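Plendimex opens its thread mill to the public one day in February, when the parking lot is at its least inviting and the competition is mostly other people's laundry. The doors opened at 10. I was there early, having misjudged the bus from Jivness, and so got to spend a while admiring a brick wall with four other enthusiasts and a thermos that was not offered around.

You get a paper hat. You get a sticker with your name on it, or in my case with a name that shared several letters with mine. Then you are walked into the winding hall, where the noise makes conversation impossible, and where the guide chose to explain the history of the company. I caught "river," "fire" and what I think was "cousin." I have since looked at the leaflet, and all three are in there.

The winding hall is worth the bus ride, though. Fiber arrives in bales the size of a small car and leaves as something you could floss with. In between, it gets combed, drawn out, twisted one way, doubled, and twisted back the other way. The second twist is what stops your sewing thread from curling up into a sulk the moment you cut it. I have owned thread all my life and never once wondered about this, and I came home and untwisted a yard of it on the kitchen table to check.

Dyeing is in the next building, across a yard with a very determined wind. The color room keeps its samples in shallow drawers, and there are 18 drawers of black. I asked how anyone could need that much black and got a look I last saw in a wine shop. Navy black, brown black, a black for tuxedos, a black for umbrellas, a matte black for when you want to see your stitches against something pale without the thread shining back at you. 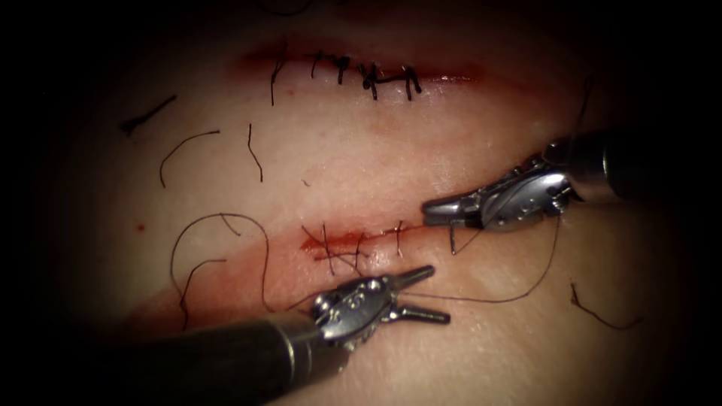

Sándor Borbély thought the drawers were a racket. In his view there are two blacks, clean and dusty, and everything past that is a way of charging extra for the label. He said this quite loudly, next to the drawers, and was then handed a pair of spools and asked to take them over to the window. He took a long time at the window. He came back and said that possibly there were three.

After that we had the strength room, which I had expected to skip through and which turned out to be the best part. A length of thread is clamped at both ends and pulled until it gives up. People began placing bets in mints. Upholstery thread went on so long that a child sat down. Embroidery thread snapped almost politely. The woman running the test does 100 of these in a shift and still leans in a little at the end of each one, as I would too.

There was a lecture on knots, in a side room with a radiator set to "bakery." The subject was why a knot is nearly always the weakest place in a piece of thread, and why a slippery thread wants more throws than a rough one. It was well delivered and badly attended, and those of us who had stayed for the warmth learned a fair amount by accident. My own shirt buttons, I now understand, have been held on by optimism.

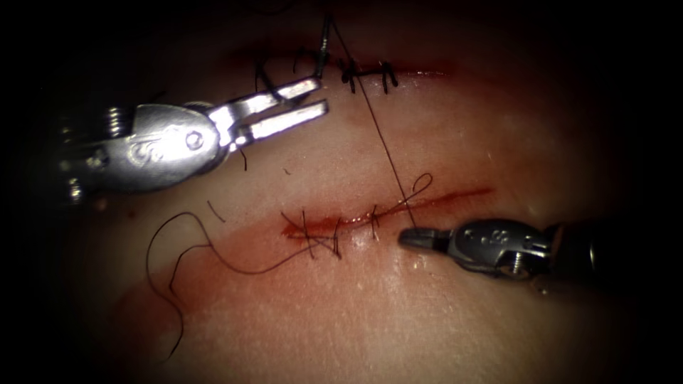

Jaws open toward the upper cut, tip closed beside the lower one.

Lunch was in the canteen, renamed the Illés Room for the occasion by means of a sheet of paper and some tape. Soup, bread, a slice of poppy seed cake. The soup came in 2 kinds, which I tried one after the other in the interest of fairness and could not tell apart. Maybe Sándor should have been asked to take them over to the window.

The afternoon was given to hand sewing, and you could sit down at a long table and try threads against different cloths. I can report that waxed linen thread through canvas is deeply satisfying and that anything at all through silk is a punishment. My sample had a pucker in it that the instructor described as "confident." She turned it over, looked at the back, and gave it back to me without a word.

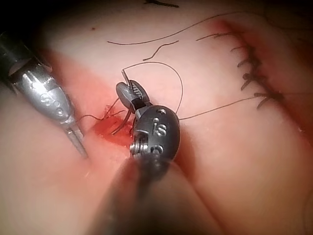
Pinkish tissue surface in close-up, with an engraved "S" at the center of attention.

The shop sells seconds in mixed bags, and you can't see what is in them until you've paid. Mine held six spools of beige and a zipper. There was also a line called Jindel, a glossy topstitching thread in colors meant for jeans, and I bought a spool of the orange for a pair of pants that will not thank me for it.

If you go, wear shoes you don't mind getting fluff in. Keep the hat on in the winding hall even if the others take theirs off. The last bus back to Jivness leaves from the far side of the yard, past the dye house, and the driver doesn't wait for people comparing blacks.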